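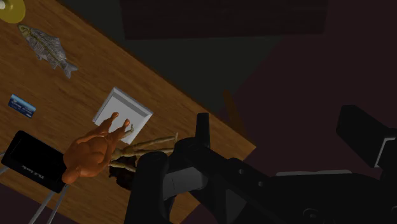 Print this page | E-mail this page

Notebook, simulation bench
1/16/22
Entered by Savvas Economou

Visit from Hidness in the morning. Shirley Doucette led it and had three colleagues with her, all from the packing side. Showed them the simulated table first and left the real arm for after coffee.

Table set up in the renderer with the mixed props: the fish, the roast bird, the square dish, the jointed figure, the little blue card. Lighting left low, as in the November runs. Shirley asked straight away why it was so dark. Told her the dim setting is one of the test conditions and we can brighten it from the menu. Did so for the second half and they could follow the gripper much better on the projector.

Points raised:

- How does it choose when things overlap? The bird lies over the end of the black item and most of the figure's torso, so it was a fair place to ask. Explained that the order is given in the task line for now. Pisodico planner not ready to show.
- The dish. They handle trays with a raised rim and wanted to know if we grip the rim or go underneath. Rim only at present.
- Run time. We had 500 runs on this layout logged before today and 3000 across all layouts. Shirley wanted the failures as well as the totals. Promised her the full log.

Ran 17 live. Two stalled at the start with the Yen bridge not connected, my fault, had restarted the machine and not the bridge. Lost ten minutes. The rest went through without me touching anything.

Real arm demo was short. Gripper speed held at 80 per cent for visitors.

To do: send log to Hidness. Write the bridge restart into the start-up sheet. Ask Flerosent if the brighter lighting file can be the default for demos. Put the spare chairs back in the meeting room.

Contact the bench | Copyright Simulation Bench Notebook | Back to top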